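Break Room and Small Tables - Safety Check with Comments
Turkley building, second floor
Date of check: 23 August 2018
Next check: February

Tables
1. Table stands level and does not rock - OK
2. Legs tight, screws not coming out - OK after tightening. One leg was turning a little by hand.
3. Edges without chips or sharp places - OK

Comment: please do not sit on the round tables. They are made for cups and small things. The label under the Stustov tables says 6 kg in the middle, less at the edge.

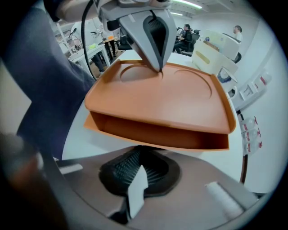 TRAYS AND ORGANIZERS

The orange tray for the white round table has two round recesses on top and an open space under them. Points to check:

4. Rims on the top complete, no cracks - OK
5. Round recesses clean, no sticky rest from drinks - Comment. A brown ring was in one of them, I washed it with warm water and soap.
6. Lower space free from crumbs, paper and forgotten batteries - OK
7. Tray stands fully on the table, with no part over the edge - Comment. Must be looked at every time, because the table is round and the tray is easily pushed out when someone passes.
8. No hot pots on the tray - OK. Normal cups are allowed.

Comment: the spare trays from Fonska are in the cupboard by the Grímsdóttir room. If a rim is broken, do not glue it. Take a new tray and write it in the list.

Still open: felt pads for two table legs - ordered, not yet arrived.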